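3.2 Parts and bench surfaces

Share 20 | Comments 12

The bench study was set up after a complaint that came up in nearly every interview reported in Section 2. Workers who sort and set small turned parts said that they lost time finding the ends of the parts, and that the bench itself was to blame. Liesl Zürcher, who ran the first interviews at the Bratu workshop, noted that several workers had brought in their own mats, towels, or sheets of card from home to put under the work. No two of these were alike, and their owners did not agree on what made a good one.

We therefore chose to look at the bench covering and the part together. Earlier work at Bratu had treated them separately. Coverings were rated for wear and for how easily they could be cleaned, and parts were rated for how hard they were to grasp. Neither rating says much about whether a pale end can be picked out from what lies behind it.

The parts used here are narrow and cylindrical. We selected them from stock at Protard on two grounds. The first was that the body and the tip should differ in how they take the light. A ridged metallic surface breaks up a reflection into short lines, and this makes the body easy to find under most lamps. A translucent tip takes on the color of whatever is behind it and may be seen only by a small highlight on one face. The second was that the part should have a clear up and down, so that placing it the wrong way round would count as an error and could be logged without any judgment by the observer.

Parts with chipped tips were left out. So were parts from one early delivery whose ridges were much shallower than the rest, which Floarea Ursu found while cleaning them. They were sent back and replaced in July.

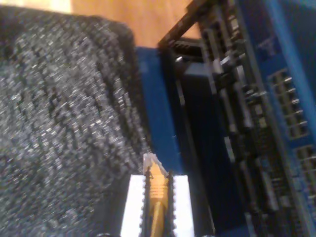 Figure 4. Gold-colored part held upright, tip toward the blue board. Speckled gray surface at left; light brown wood at top.

Three backgrounds matter for the results in Section 4: the speckled gray surface, the blue board, and bare wood. They differ in more than color. The gray is mottled, with dark and silvery flecks mixed closely together, and the flecks compete with any small highlight on a part lying over them. The wood is smooth and warm in tone, closer to the color of the part bodies than either of the others. It also brightens a good deal where the light falls on it most strongly, and a pale tip over such a patch has little to set it off. The blue is the furthest from the body color.

Figure 4 shows the kind of contrast we had in mind when we wrote the scoring sheet. The ridges on the upper section of the part can be made out without effort. The tip is nearly clear, with an angled, pointed profile, and reads well because what lies behind it is darker.

We did not try to match the surfaces for brightness. Aurelia Filip argued for doing so, on the grounds that color and brightness would otherwise be mixed up in the results, and she is right that they are. But a worker picks a mat as a whole thing, and the question put to us by Vamach was a practical one about which covering to buy. A matched set would have meant dyeing or painting the materials – and the painted samples we made at the start had a shine that none of the workers liked.

3.3 Lighting and procedure

Lighting was set at two levels, 300 lux and 1000 lux, measured at the bench top before each session. The lower level is close to what Anca Crăciun measured at the darker benches at Bratu. The lamp stayed in the same position throughout. Daylight was kept out with blinds, although on bright mornings a little came in along the window side, and sessions with a visible stripe on the bench were stopped and run again later.

Each session began with parts laid flat on one of the surfaces. The task was to take up one part at a time, bring it upright, and check the tip before setting the part down in the tray. Checking the tip was scored apart from grasping. This matters, as the two often went differently: a part could be found quickly by its body and then turned back and forth while the tip was looked for.

The order of surfaces was changed from one session to the next. Coverings were brushed between sessions, the mottled one with more care than the others, as dust and small turnings are hard to see on it. One session was dropped when a loose turning was taken for a broken tip.

Scoring was done by Aurelia Nedelcu from recordings, with a second pass on any item she had marked as unclear. Most of the unclear items were cases in which the tip crossed the border between two surfaces while the part was being raised. We had not planned for these. They were given a code of their own, "edge," and are reported separately in Table 2, where they are set against the items seen over a single surface only.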